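1 min read
Print | E-mail

rodica_t
Sorting the kitchen stuff before we move in October. Is a plastic colander worth keeping? Mine is the big oval kind with a handle at each end.

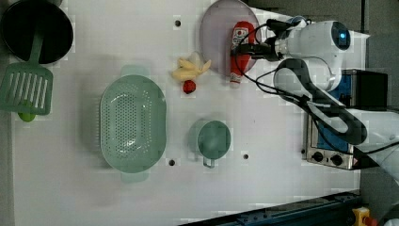
I also have a metal one from Dalletti, but it takes up a whole shelf.

Forer16
Keep the metal one. Plastic warps.

smujic
Disagree. I've drained pasta in plastic for some 30 years - no warping. Toss the extra spatulas first.

rodica_t
I only own one spatula. Keeping both colanders for now.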